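Stanville supply room gets its shelves back

Tuesday, June 26, 2018

If you have ever opened a drawer at the Salinas Street Community Center in Stanville and had a ball of rubber bands jump out at you, good news! The big supply sort has started, and the craft room crew is already making a real dent in it.

The center runs art classes, a homework club and a summer day camp out of the same set of cupboards, and over the years everything has drifted into everything else. Crayons ended up with the tax forms. Rubber bands turned up in the tea tin. When the staff finally pulled it all out in early June, they filled 15 cardboard cartons, and that was before anyone had looked under the stage.

"I found a box of crayons inside a box of crayons inside a boot," said Wouter Van Wijk, who teaches the Thursday drawing class and has taken charge of the sort. "I was thrilled. I mean it, I love this stuff. You open a lid and you have no idea what you're going to get."

His plan is wonderfully simple. Small supplies go into black mesh bins that stand side by side in a rack, so a seven-year-old can see what's in there without tipping anything out. Crayons stay in their boxes and stand upright, with the front of the box facing out. Rubber bands get a bin to themselves – loose, no bags, no jars – and anything that doesn't have a home yet waits on the tabletop until somebody decides.
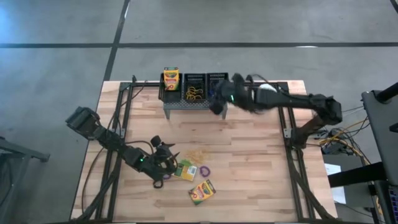
Rubber bands have been the surprise of the project. The center used to buy them for the newsletter, back when it went out rolled up on paper to 800 homes, and a lot of them never got used. Van Wijk wants to keep the colored ones for weaving and printmaking, and he has a lovely idea for a fall class where kids stretch them over blocks, roll on paint and press the pattern onto paper. The old brittle ones are going in the trash, and he tests them by pulling (wear glasses, he says, he learned that one the hard way).

Crayons get a check too. A box with most of its colors goes back into service. Broken pieces will be melted down into chunky new crayons at the family day in November, which was such a hit last year that the line went out past the bike racks.

Money for the job came from a 2,000 dollar grant from the Honov Fund, and it covers racks, bins, new labels and a coat of paint for the cupboards. Plida, the stationery shop two doors down, is adding sketch pads and glue sticks for the day camp. The first cupboard is set to reopen next week, and the other 4 will follow as they get painted – green, by popular vote, after a very lively lunchtime debate.

The center is still looking for clean jars with lids, wide paintbrushes and those shallow trays that sheet-pan dinners come in. Please don't bring any more rubber bands! Drop-offs are welcome at the side door on weekdays between 9 and noon, and anyone who feels like sorting for an hour can just walk in and ask for Wouter. He'll be the one at the back table, with paint on his sleeves.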